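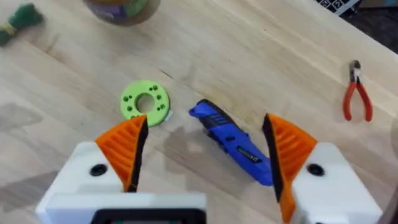 Home | Trail | Enduro | Workshop | Forum

Filed under: Workshop > Frames & Suspension

Replacing pivot bearings on a full suspension frame

Creaky back end? Bit of side to side play when you grab the rear wheel? Probably bearings. Could be the seatpost. Check the seatpost first, seriously, pull it, clean it, grease it, go ride. Still creaking, come back.

My bike is the Tindlow 741, so that's what these steps follow. Most four-bar aluminum frames go the same way. Carbon too, but go easier with the press and read the manual for yours before you start. Torque numbers are printed on the bolts or in the manual. If yours say something different from mine, use yours.

What you need

- Bearing press. A threaded rod with drifts that match the bearings is fine. I use the Eklund kit, the cheap one.
- Blind puller, for the bearings with a lip behind them
- Hex keys, long ones
- Torque wrench
- Threadlocker, medium
- Grease. Waterproof, thick.
- Rags. More than you think
- New bearings, full complement type (no cage, max balls). Don't use hub bearings in a frame, they're made to spin and pivots barely rotate.

Strip it down

Bike in the stand, clamped by the seatpost. Wheel out. Let the air out of the shock, then take out the lower shock bolt. Swingarm will drop so hold onto it or put a strap through. Brake caliper off the mount and zip tie it up out of the way, no need to open the hose. Derailleur off the hanger, chain off.

Take a phone photo of every pivot before it comes apart. Spacers look the same and are not the same. Lay hardware out left to right in the order it came off.

Main pivot last. On the Tindlow it's a long axle with a wedge in the drive side, back the bolt off a few turns, tap it lightly with a plastic mallet to pop the wedge, then unscrew the rest. If the axle won't move don't hit it harder. Penetrating oil, go eat lunch. 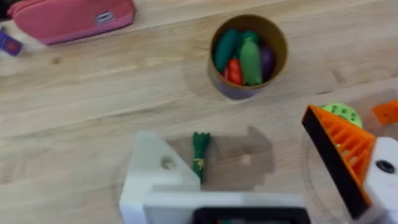
One reply to the first version of this page said the main pivot doesn't need to come out at all if only the rocker bearings are rough, and that pulling a good main pivot just gives you a chance to mess up the threads. Fair enough. If the swingarm moves smoothly with the rocker disconnected and there's no notchy spot, leave it. I pull mine every time because I ride in the wet all winter, but that's me.

Checking the old ones

Finger in the inner race, turn it slowly. Smooth is good. Gritty can sometimes be saved: lift the seal with a pick, flush, regrease, seal back on. Notchy is done. Rust coming out past the seal is done. If one side of a pivot is bad, replace both sides.

Pulling

Heat helps. Hair dryer, not a torch. Get the aluminum warm to the touch around the bearing and keep the heat off decals.

If there's open access from behind, push it out with a drift and a cup big enough to catch it. Press, don't hammer. If there's a lip, use the blind puller: expand the collet behind the inner race, snug, then draw it out straight. It may leave the outer race in the frame. Annoying. Usually a bigger collet will grab it, otherwise take it to a shop before you start in with a rotary tool.

Clean the bore. Look for cracks while you're in there, expecially around the rocker mounts.
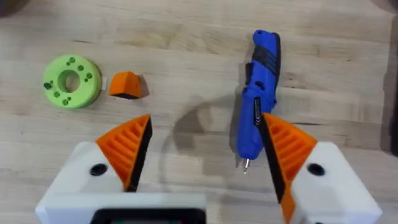 Green ring, orange block and a blue cordless screwdriver.

Pressing the new ones in

Thin smear of grease in the bore. Some manuals want retaining compound instead, follow the manual. Start the bearing by hand as square as you can get it, then bring the press up. The drift has to push on the OUTER race. Push on the inner and you've just ruined a new bearing.

Turn slow. Should feel steady all the way and then go solid when it bottoms. If it goes tight right at the start it's crooked, so back it out and start over. Don't use the press to straighten it.

Pack extra grease over the seals before the caps and spacers go on. That outside layer is what keeps the water off, and it's the step everyone skips. 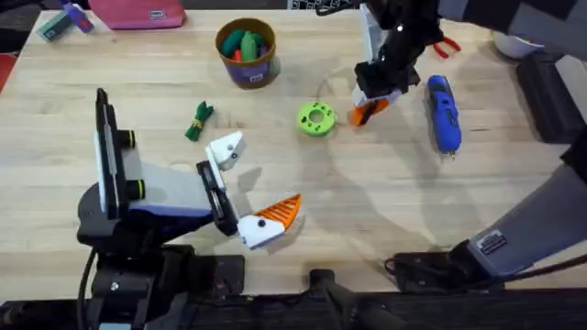 Putting it back together goes in reverse, main pivot first. Everything in loose, all the bolts started by hand, then cycle the swingarm through its travel a few times with the shock still out. It should drop under its own weight. If it hangs up, a spacer is in the wrong spot, go look at your photos.

Threadlocker on the threads only, keep it off the bearing faces. My main axle goes to 23 Nm. Rocker bolts are a lot less so change the wrench setting, dont just carry on with the same one. Shock bolt last. Air back in, set sag again, don't trust last year's number.

After the first ride

Check every bolt again. Mine always settle a little, usually the rocker ones. I do one lap at Hurnari, the rough one, then about 2 minutes with the wrench in the parking lot. Paint pen across the bolt head and frame helps, you can see right away if one's moved.

New creak after all that? Shock hardware, dry. Or the seatpost, again.

More from Workshop

- Setting sag on an air shock
- Which volume spacers and when
- Kurstead 4 dropper lever, cable swap
- Headset creak or stem creak?
- Tubeless tape without the swearing

Previous | Next | Back to top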